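3.2 Color and the return of shared items

The second part of the study looked at how people put shared items back after use. Earlier work in the Ellwood offices had suggested that written labels lose their effect within a few months, as staff stop reading them. We wanted to know whether color alone would hold up better over the same period. Two sites took part, Ellwood and Ralby. Both have an open supply area used by several teams, and neither had a fixed rule about where small items should go.

At Ralby, each class of item was given a color, and the matching container was set out on the shared surface. Writing tools went to one color, cables to another, and so on. At Ellwood, the same containers were used with printed labels, and color carried no meaning. Staff at both sites received a short notice by email in June and no further reminders. Beryl Entwistle and Kieran Holroyd checked the supply areas at 9 in the morning, before the first teams arrived, and recorded every item found outside its proper place. They did not correct anything until the check was complete.

Color was kept to plain, strong tones. Pale shades had been tried in a pilot and were often confused under office lighting, mainly where the surface itself was bright or reflective. Figure 2 shows strong colors of the kind meant here, on small containers and on a single larger object.

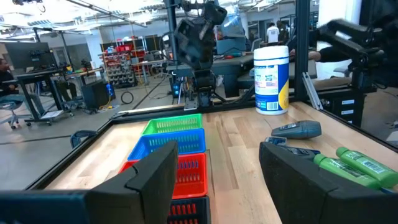
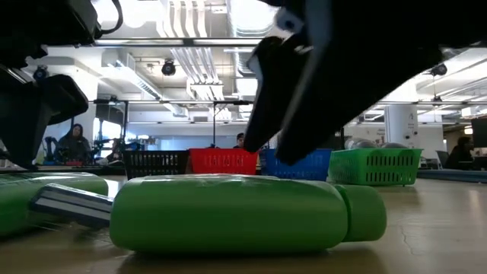 Figure 2. Strong, plain colors on everyday objects. First image: slotted plastic baskets in green, blue, red and black on a wooden tabletop. Second image: a green cylindrical object lying on its side.

The checks produced 308 records of misplaced items across the two sites. In the opening weeks there was little to separate them. After that the Ellwood records rose steadily, while those from Ralby stayed near their starting level. Most of the Ralby errors involved items that did not fit any class — tape, spare batteries, single keys — and these tended to end up in whichever container was closest to the door.

We also held 16 interviews, split evenly between the sites. Staff at Ralby could usually name the right color for an item without looking, but several could not say when they had learned it. Staff at Ellwood remembered that labels existed and were less sure what they said. One Ellwood employee had been using the wrong container for cables since the start and had taught a new colleague to do the same.

Some limits should be noted. Ralby is the smaller site, and its teams share a lunch hour, so habits may spread more quickly there. We did not test staff for color vision, and any wider use of the scheme would need a second cue such as shape or position. Holroyd's later checks at Ellwood also covered a storage room that was added partway through the study; those records were left out of the totals and are treated separately in Section 3.4.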